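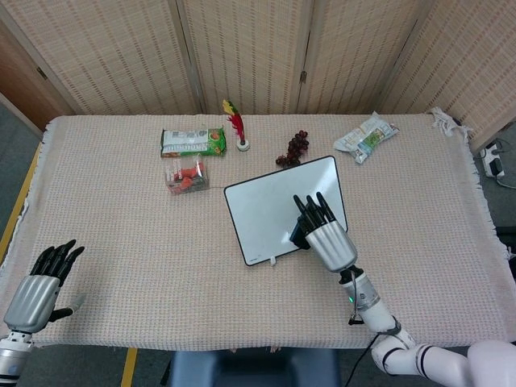
Aravind Ramasamy留言说，你上回写猫不肯喝水那篇我看完了，可是你一个字没提体重，光说碗，碗有什么用，先上秤。他说得对。我那天写得太赶，漏了一大半。今天补上，还是赶，想到哪写到哪，大家将就看。

先说体重。Kurup现在六岁，短毛，灰的，公猫，绝育过了。五月份带去打针的时候医生顺手摸了一下肚子，说有点瘦吧？我说没有啊，天天吃。回家抱着上秤，人加猫减去人，秤是老秤，指针晃来晃去，根本看不出个准数。后来换了厨房那台称面粉的，上面放个塑料盆，猫坐盆里。居然肯坐。从那以后每个礼拜称一次，记在挂历背面。

记了才知道，五月到现在掉了快700克。一只猫掉700克是什么概念，我自己算了半天，没敢往下算。

所以又去了医院。抽血，验尿。抽血那段不想写了，两个人按着，护士手背上三道印子，我一直道歉。验尿更麻烦，医生给了一小包不吸水的塑料粒，让倒进空猫沙盆里，等它尿完再用针筒吸。Kurup站在盆边看了一晚上，不进去。我也看了一晚上。凌晨它进去了，我从沙发上弹起来，拖鞋都没穿。

结果是肾的指标偏高一点，还没到吓人的程度，医生原话是"早期，能管"。尿太淡，说明它浓缩不了。开了处方粮，叮嘱多喝水，三个月以后复查。就这些。没开药。

处方粮的事。医院卖的那种，一袋764块。我站在柜台前面愣了一下，还是买了。回来它闻一闻，走了。又闻一闻，又走了。用爪子在碗边上刨地板，那个埋屎的动作，养猫的都懂。

换粮这个事千万别急。我第一天就全换了，蠢。它饿了一整天，我也慌了一整天，打电话问，被医生说了一顿：猫不能饿，饿两天肝就要出问题，宁可先吃旧的。后来老老实实一点一点掺。头几天新粮只放一小撮，盖在底下。再过几天多一点。它发现了就退回去一步。前后用了差不多一个月，现在总算全吃新的了，虽然吃的时候脸色不好看。

掺的过程里试过几样东西，记一下：

温水泡一泡，有用。味道出来了，还顺便多喝了水。但是泡久了它不吃，十来分钟就得端走。
Bikunell的罐头汤汁，淋一勺，很有用，但我后来问医生，说磷不低，偶尔可以，别天天。停了。
Grelano那个冻干碎，撒上面，它把冻干舔光，粮剩下。白搭。
手喂，头两天有用，后来它就等着我手喂了，坐那儿看我。别开这个头。

再说喝水。上次那篇底下有人问到底几个碗。我家现在四个，厨房一个，走廊一个，窗台一个，床脚一个。离饭碗都远。猫不爱在吃饭的地方喝水，这个我以前真不知道，一直把水碗饭碗并排摆着，还觉得整齐。碗要宽，胡子碰到边它不高兴。陶的比塑料的好，塑料的有味儿，下巴还容易长黑点。每天换水两次，早一次，睡前一次，换的时候顺手擦一圈，碗壁上那层滑滑的东西光冲是冲不掉的。

会流水的那种也买过，在Jananwood买的，三十块，打折。插上电它吓得钻柜子顶上去了，一下午没下来。放了两个礼拜不插电，让它先当个普通碗。然后晚上插一会儿。现在它会伸爪子去捞，捞完舔爪子。算喝吧？我觉得算。就是弄得满地是水，半夜踩一脚，凉的。滤芯要记得换，我忘了一次，水都发粘了。

怎么知道它喝没喝够，看猫沙。每天铲的时候留意一下团的大小和数量，突然变大变多要当心，突然没有更要当心，公猫尿不出来是急诊，别等到天亮。这句话请记住。我邻居家那只就等到了天亮，后来救回来了，住了好几天院，人也瘦了一圈。

还有一点Aravind问的，要不要在家打皮下水。医生说目前不用。我问了怎么打，她示范了一遍，把后颈的皮提起来成个小帐蓬，针进去，袋子挂高。我看着腿软。先不学，等需要的时候在学吧。

上个礼拜的体重：比上上个礼拜多了30克。也可能是刚吃完饭。不管了，写在挂历上了，画了个圈。

老家的姑妈听说我给猫抽血，在电话里笑了半天，说以前村里的猫吃剩饭拌鱼汤，活得好好的。我没跟她争。以前那些猫活到几岁，其实也没人记过。

对了，有人发邮件要处方粮的剂量表，袋子背面就有，按体重查，可是按"理想体重"查还是按现在的体重查，我也糊涂，问了，医生说Kurup这种瘦下来的按原来的体重喂，胖猫不一样，各家问各家的医生，别抄我的。

复查的日子还没约，这周要打电话。上次去的那个航空箱门扣坏了，用绳子捆着去的，得先买个新的，上面能打开的那种，医生可以直接从上面抱，不用硬往外拽。谁家有用着顺手的说一声。

猫在叫，去换水了。2001年10月15日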